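Home | Diary | Archive | About
Search this diary Go
Print this entry | E-mail this entry

Sunday, October 23, 2022

My forearms have filed a complaint. Three hundred cushion pickups in one week is apparently more than they signed on for, and this morning I had trouble with the lid of a jam jar. Sanaa says it will pass by Tuesday. She has been doing this since before Ramadan and can open any jar you hand her.

So, the cushion. The job at Perkico this month is teaching the thing to tidy a living room, and tidying, according to Thijs Smits, starts with whatever has landed on the floor. You put on the harness, take a gripper in each hand, stand in front of the cushion and pick it up the way you'd like a machine to do it. Then you put it back on the floor, which my mother would find hard to watch, and go again. I have never thought so much about the corners of a cushion. If you come in too steep you push it along the floor like a dog with a food bowl. Too flat and you get a pinch of cover and nothing else.

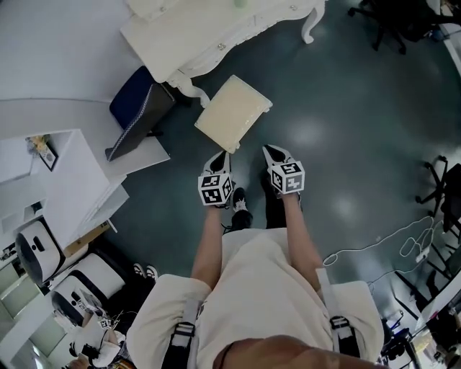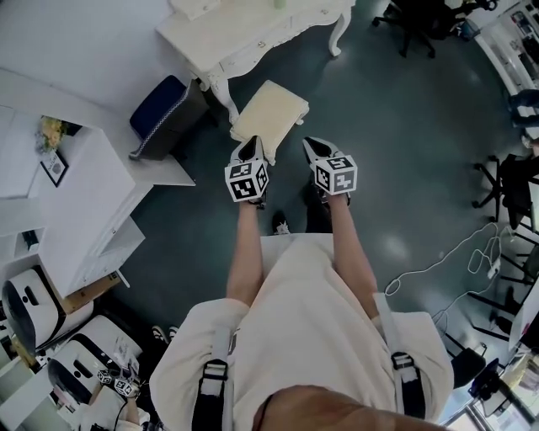

Cushion duty, with the fancy table looking on.

Thijs wants the pickups slow. Sanaa says slow is fine but hesitating is terrible, and the difference is plain on playback – mine look like a man deciding whether to pet a strange cat. We threw out 7 of my takes on Thursday. Two of those I'd have called my best work.

The part I can't get used to is that my bad habits count. I go in left hand first, every time, and somewhere down the line there will be a robot that goes in left hand first too, with no idea where it got that. Sanaa tells me to mix it up. I mixed it up for an hour and then caught myself at it again.

Came home Friday and picked a sock off the bedroom floor with two stiff fingers and both elbows locked. Stood there holding it a while.

Tomorrow it's the cushion again, then the blanket if Thijs is happy. He has not been happy yet in October. Must buy hand cream, and call Dernier about the boiler.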